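Sie sind hier: Listenarchiv > Ahnenforschung > Geminer > Nachrichten

Drucken | Als E-Mail versenden

Betreff: Re: [Geminer] Sterbebücher Skultport, Linie Cadwaladr
Von: Sabina Vrabec
Datum: 23. April

Hallo zusammen,

jetzt komme ich endlich dazu, auf die Frage von neulich zu antworten (ich zitiere sie unten noch mal, weil der Faden inzwischen ziemlich zerfasert ist):

> Liebe Liste,
> ich suche die Todesanzeige meines Urgroßvaters Arthur Cadwaladr,
> der im Dezember in Skultport gestorben sein soll. Das Jahr ist leider
> unsicher, meine Tante sagt 1931, auf dem Familienblatt steht 1932.
> Im Sterbebuch habe ich ihn nicht gefunden. Gab es damals eine
> Zeitung, die solche Anzeigen gedruckt hat? Und weiß jemand, ob er
> auf dem alten oder auf dem neuen Friedhof liegt?
> Danke im Voraus und viele Grüße
> Henrik

Lieber Henrik, ich glaube, deine Tante hat recht! Die Nummer 2787 im Bestattungsregister ist ein "A. Cadwalader, Segelmacher", mit e statt a hinten, beerdigt am 9. Dezember 1931. Der Schreiber hatte es mit fremden Namen wirklich nicht so, meine eigenen Leute stehen bei ihm in drei verschiedenen Fassungen, und eine davon hätte ich ohne die Adresse nie erkannt. Im Sterbebuch würde ich deshalb auch unter K nachsehen, Kadwalader, Kattwalder, alles schon gehabt.

Eine Zeitung gab es, den Arnus-Boten, der erschien damals zweimal die Woche und hatte die Familienanzeigen immer auf der letzten Seite. Die Danksagungen kamen meistens erst zwei, drei Wochen später, und die sind oft viel ergiebiger als die Anzeige selbst: Da wird dem Pfarrer gedankt, dem Gesangverein, den Nachbarn, manchmal sogar den auswärtigen Verwandten mit Wohnort. Bei meiner Großtante habe ich so einen ganzen Familienzweig gefunden, von dem bei uns kein Mensch mehr geredet hat (Streit um ein Haus, natürlich). Also bitte auch den Januar 1932 durchsehen!
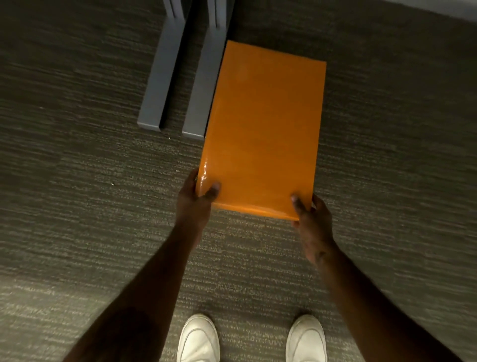 Zum Friedhof: Der neue wurde erst im Frühjahr 1934 eingeweiht, er muss also auf dem alten liegen, Feld 5. Ob der Stein noch steht, ist eine andere Sache. Nach dem Krieg wurde dort viel abgeräumt, und die Reihen an der Mauer sind heute Rasen. Es gibt aber ein Verzeichnis der Grabinschriften von vor der Räumung, handgeschrieben, und das liegt im Pfarrarchiv. Die Schrift ist gut lesbar, nur die Sterbedaten sind manchmal mit den Beerdigungsdaten vertauscht, da habe ich mir einmal einen halben Nachmittag den Kopf zerbrochen.

Was mich noch interessieren würde: War er mit einer geborenen Hollmer verheiratet? Ich habe eine Pauline Hollmer, verwitwete Cadwaladr, als Taufpatin bei uns in der Linie und weiß bis heute nicht, wohin mit ihr. Das wäre ja was, wenn wir am Ende verwandt wären!

Ich bin voraussichtlich nächste Woche wieder im Archiv und schaue gern in den Boten, wenn du mir vorher kurz schreibst. Am besten direkt an mich, sonst geht es in der Liste wieder unter.

Herzliche Grüße
Sabina

--
Geminer, Liste für Familienforschung in Skultport und Umgebung

Diese Website verwendet Cookies. Mit der weiteren Nutzung des Archivs stimmen Sie dem zu. OK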